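Do we need a swim app?

Plurness has been making the rounds of parent groups again, and since February I've had more mail about it than about anything else this newsletter covers. The pitch is simple. You pay $79 for the year, you get a short video each morning, and your baby or toddler gets "water ready" at home before ever setting foot in a pool. The website says 3,000 families have signed up. It does not say how many of them are still opening the app by week three, and when I wrote to ask, I got a coupon code back.

I should say up front that I like the idea of small kids getting used to water. Mine screamed through every hair wash until he was four. If pouring a cup over his shoulders every night while singing had fixed that, I'd have done it, and I suppose I'd have been grateful to whoever told me to. My trouble is with the word "ready." Ready for what? The sample lessons I watched were bath games. Blow on the water, chase the duck, tip your head back and look at the ceiling. Grandparents have been handing these out free for a long time.

The company also leans on a chart. It shows a line for "water confidence" climbing from week one to week 40, with no numbers up the side and no word about who did the measuring. I asked about that too. Same coupon.
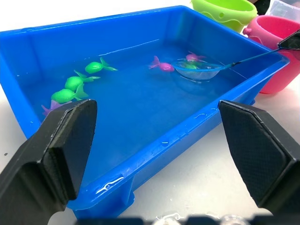
Aurora Sampaio wrote in to say I was being too hard on them. Her daughter wouldn't sit in a bath at all last summer, she says, and what helped was having somebody tell her what to do each morning so she didn't have to think it up herself. "I know it's only splashing," she wrote. "I was paying for the nagging."

Fair enough, and I believe her. Paying for the nagging is how most gyms stay open. But that isn't what's on the sales page, which talks about "building lifesaving skills" in large type and then, much lower down and much smaller, says the program does not replace lessons or supervision. I'd like those two sentences to trade places. A parent who thinks a confident child is a safe one may look away from a backyard pool a little longer, and a kid who has stopped being afraid of water can still get into trouble in it very fast.

Davoud Jafarzadeh, who wants to know whether the Bikow classes across town are any better, should go and watch one before paying. They're $50 for the beginner block, in a real pool, with a teacher in the water. I sat through one and thought it was fine. The locker room was freezing and half the class cried. They let you drop out after the first session and get your money back, and I've seen that in writing.

If you've finished the whole Plurness year, start to end, write and tell me how it went. So far I've only heard from people in the first month.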